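Search this site
Enter keyword
Go
Advanced search

Lirnard Road Allotment and Garden Association
Minutes, general meeting, October

Present: Philomena Hayes (chair), Haoran Zeng, Eamon Noonan, Ju-won Ahn, Chang-ho Wang (minutes), plus plot holders from the lower field and two from the waiting list. Apologies from the Fitzgerald end, who have the drains people in tonight.

Started 7:10, door code wouldn't work again.

1. Minutes of last meeting
Read, agreed. One correction from Eamon: he did not say the hedge was "fine," he said it was fine on his side. Corrected.

2. Matters arising
Gate hinge done. Notice board glass still not done, Haoran has the measurements but not on him. Lock for the mower shed bought, two keys, one with Philomena and one on the hook in the hall kitchen. Please put it back on the hook.

Lost trowel with red tape is Ju-won's, found, thanks.

3. Water
Long item. Meter read at end of September, 327 units for the season, a lot higher than last year. Bill not here yet. Haoran walked the line with the tap off and the dial still creeping, so there's a leak somewhere between the stopcock and the third standpipe. Eamon thinks it's the joint by the damson, ground is soft there even in August. Others think the ground there is always soft.

Agreed: dig at the damson first, before frost. If nothing there, get a plumber with listening gear. Philomena to ask for two quotes. Cap on spending $511 without coming back to the meeting, that being what's left in the repairs line.

Hoses. Same argument as June. Some plots leaving hoses running and going home. Proposal that hoses must be hand held. Amended to hand held or attended. Long discussion on what attended means. Ju-won: on the site and awake. Carried, two against.

Rain barrels: anyone who wants one can go in on a group order with Plukik, delivery is free over a certain amount, Ju-won to check how much. Names on the sheet by the door. Pay when you sign, not after, last time was a pain.

Water goes off first week of November as usual. Drain your own hoses and any pipe you've added to the standpipes. Drain down party meets at the top gate, 9:30, bring a bucket.

4. Rents and accounts
Balance $2700 after the path gravel was paid for. Three plots not paid. Letters gone out, second letter next week, then it goes to the waiting list. Philomena would like it noted she dislikes sending these.

Question from the floor about half plots paying more than half. Yes they do, it's the insurance share, same for every plot whatever size. Asked to put this on the web page. Chang-ho will.

Rent for next year: proposal to hold. Eamon against holding, says we held two years running and then had to jump, and people hated the jump more than they'd have hated a bit each year. Haoran says wait for the water bill. Deferred to next meeting, figures to be sent round beforehand so we aren't doing sums out loud.

5. Compost and manure
Load from the stable arrived, dumped in the wrong place, half across the turning circle. Has been moved, mostly. Thanks to all who moved it. It is fresh, do not put it straight on beds, stack it till spring. It is also full of string.

Green waste bays are full of stuff that isn't green waste. Carpet, a chair, pots with the plants still in. Bay 2 closed till it's sorted. Blight: any tomato or potato tops with blight go in the burn pile or home in a bag, NOT in the bays. Several plots had it bad this year. Haoran lost all his maincrop, Ju-won's were okay, same variety, other side of the path. Nobody could say why.

Wood chip: tree firm will drop off for free if there's somewhere to drop. Corner by the old cold frames suggested. Eamon to move his beanpoles first.

6. Seed order
Order form from Enditz is on the hall table. Closes end of the month. Discount goes up a band if we get to 301 packets, last year we missed it by a handful, so if you were going to buy seed anyway buy it through this. Onion sets and seed potatoes are on a seperate sheet, don't write them on the main one.

Chang-ho can't read half of the handwriting. Please print. Catalog number as well as name, there were four kinds of purple bean last time and people got the wrong ones.

Garlic already in, collect from Philomena's, porch, in the crate. Take only what you ordered.

Shallots, none available this year from them. Ju-won may have spare.

7. Paths and boundaries
Main path gravel down as far as the bend, looks good, bit loose. Below the bend is still mud. Rest to be done when there's money, see item 4.

Plot edges creeping out into side paths. The rule is a barrow's width plus hands. Chang-ho and Eamon to walk round with a barrow and see where it sticks. Friendly word first.
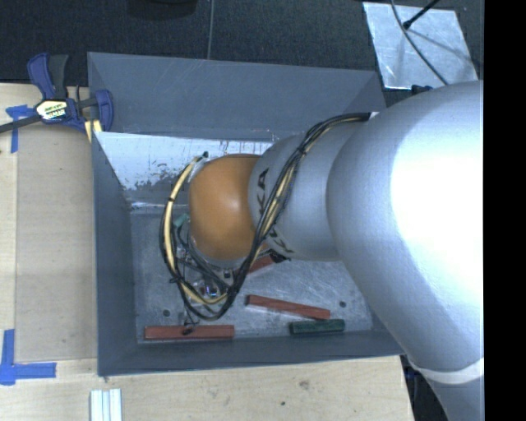
Hedge on the road side to be cut once the leaves are down, both sides this time, and the cuttings carried out the same day. Last year they sat till March and somebody's tires suffered. Blackthorn so wear decent gloves. Eamon has loppers, needs two more pairs. Top of the hedge no higher than the sign.

Fitzgerald end: standing water again on the bottom plots. Drains people looking tonight, report next time. If it can't be fixed, suggestion is to turn the lowest plot over to willow and stop renting it. Current holder not against, would want first pick of the next one that comes up. Agreed in principle.

8. Sheds and greenhouses
Two applications. Plot by the top gate wants a 6x4 shed, approved, to go on slabs not concrete. Other one is for a polytunnel, bigger than the rules allow, sent back with a copy of the rules. Can reapply.

Glass: broken panes are the plot holder's job to clear. There's a lot lying in the grass behind the old cold frames, left over from before any of us. Clear up morning needed, thick boots, no kids. Date to go on the board.

9. Bees
Ju-won asked about having a second hive. One person near the hives not keen, was stung in July. Offered to swap plots, said no to that too. Compromise is second hive goes further along, behind the hazel, facing out over the field. Trial for one season. Carried.

Honey from this year is on sale tonight, small jars only, the big ones are gone.

10. Pumpkin supper
Hall booked. Soup, bread, bring a bowl and spoon. Heaviest pumpkin and ugliest carrot as usual. Haoran on soup, needs to borrow a second big pan. Onions wanted, any amount. Weigh in at 5:30 and supper straight after. Eamon not judging this year, he is entering.

Parking on the verge only, leave the neighbor's drive clear, he was nice about it last time but still.

11. Any other business
- Waiting list people introduced themselves, both welcome to help on work mornings and get a feel for it.
- Bonfires: only after dusk, and only from now to the end of March. Check for hedgehogs first.
- Someone is picking raspberries off other people's plots. Please don't.
- Wheelbarrow with the flat tire, Haoran has a new tube, will fit it.
- Could the kettle be replaced. Yes. Up to Philomena which.
- Pigeon netting, Ju-won has most of a roll going spare, first come.

Closed 8:55. Next meeting same place, water bill and rents first on the list so we get to them before people are tired.

C. Wang

Recent items
Drain down morning, what to bring
Seed order form and onion sheet
Plot rules (revised)
Blight, what to do with the tops
Minutes, general meeting, June
Waiting list, how it works
Honey prices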